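Sell Me the Bike You Rode

The first good road bike I owned had belonged to a man who raced it for two seasons and then got tired of it. The bar tape was worn through on the left side, where he had leaned on it at stoplights. The big chainring had hooked teeth. He told me all of this in his driveway before I had the front wheel off the ground, and then he told me the price, and I paid it.

I have been thinking about that driveway because of what buying a used bike is like now. I spent most of the spring looking for one for my nephew, who is 14 and has outgrown the bike I gave him. I looked at a lot of listings and drove to see four bikes. Three of them were described as "barely ridden." I would like people to stop writing that, and I would like buyers like me to stop rewarding it.

Take the first one, a blue Badska with a decent midrange group on it. The ad said it had been ridden a handful of times and stored indoors. The rear tire was squared off across the middle. The brake hoods had gone shiny. There is no way to do that to a tire by storing it indoors. The seller was a pleasant man and I don't think he was a crook. I think he had looked at other ads, seen that all of them said "barely ridden," and decided that an ad without those words would get no calls. He was probably right. When I asked him when he had last changed the chain, he said it was the original, as though that were good news.

It is not good news. A chain is meant to be replaced. If it isn't, it stretches, and as it stretches it eats the cassette and then the chainrings, and now the person who buys the bike has to buy all three. A bike with plenty of miles and its third chain is in better shape than a bike with half the miles and its first. Anyone who has worked in a shop for one summer knows this. The ads have it backward, though, because the ads are written to make the bike sound as if it has had no life at all.

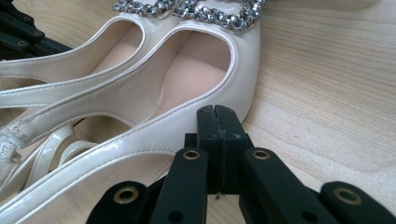
Robel Abdella

The bike we ended up buying was the fourth. It was a Multiner, aluminum with a carbon fork, ten-speed, in a green that the company no longer offers and that my nephew didn't care for. The ad was long. It said the bike had been ridden to work and back for several years, including through two winters, and had been raced on weekends at the Oltitz criterium. It listed what had been replaced and when. It said the right shifter was sometimes slow to catch in cold weather. It said there was a scratch down to bare metal on the drive-side chainstay and that the bottom bracket would need attention within the year.

Si-woo Heo, who wrote it, told me the ad had been up since March and I was the second person to call. The first had wanted to know whether he would take half. He said he had been close to rewriting it. A friend had told him to cut everything after the size and the color.

I understand the friend's advice. I have sold things too. You write down a flaw and you can almost hear the price dropping. But think about what the flaw tells the person on the other end. A man who knows that his shifter is slow in the cold is a man who rides in the cold and pays attention to his shifter. He has likely paid attention to his headset and his cables as well. I trusted the parts of the bike he hadn't mentioned because of the parts he had. With the Badska it worked the other way. Once I had seen the tire, I didn't believe anything about the frame.

There is a view among people I ride with that all this is the buyer's job. Bring a chain checker, spin the wheels, look under the down tube, and if you get burned, you've learned something. I used to hold that view. I held it because I could already do those things. My nephew's mother can't, and neither can most people shopping for a kid's first real bike or trying to get back into riding after years away. They are the people the sport says it wants. They show up with cash and good intentions and go home with a bike that skips under load, and they think the skipping is something wrong with them, or that all road bikes are like this. Then the bike goes into the garage, and in a few years it goes back up for sale. That time, at least, the ad can say "barely ridden" and be telling the truth.

The clubs could do something here and mostly don't. Mine runs a swap every May in the parking lot behind the Yuan shop. It's a good morning. People haul out wheels and old jerseys and stand next to them drinking coffee. What we have never had is any kind of card on the bikes. I proposed one a while back: one side, filled out by the seller, with the age of the chain, the age of the tires, any crashes, and anything that doesn't work. People said it would scare off sellers. It might scare off some. I can live without the ones it scares off.

Crashes are the part that matters most, and the part where I have the least patience. A worn cassette costs you money. A cracked fork can cost you your teeth. I know riders who have gone down hard on a carbon frame, looked it over in the kitchen, seen nothing, and listed it the next month without a word. They would tell you it was fine. Maybe it was. They still should have said so and let the other person decide. If you wouldn't descend on it yourself, you shouldn't be handing it to a stranger in a parking lot, and if you would descend on it, then you can say that to the stranger's face.

I don't want to make this sound like a large moral question. It's a used bike. But road riding depends a good deal on people telling each other the truth about small things. You point at the hole in the pavement. You call out the car. You don't say the line is clear when you haven't looked. We ride inches off the wheels of people whose last names we don't know and we take their word for the road. I don't see why that should end when one of us has something to sell.

The new bikes have a part in this too. When the catalogs come out, every frame is clean and every tire is fresh, and a bike with 24 months on it starts to look like something to apologize for. Sellers pick that up. They scrub the cassette with a toothbrush and shoot it against a white garage door, and they write about it as though it had come out of the box that morning. I'd sooner see the bike dirty. Dirt on a bike tells me where it's been.

My nephew has had the Multiner for a few weeks now. The shifter does hang, on cold mornings, one click out of every several, just as the ad said. He knows to push it twice. The bottom bracket I'll do with him this summer, and I'll make him hold the wrench. He has put his own scratch in it already, on the top tube, from leaning it against a railing outside school, and he was upset for most of an evening.

I told him to remember where it came from. He'll be too tall for the bike before he's out of high school, and somebody is going to stand in our driveway and ask.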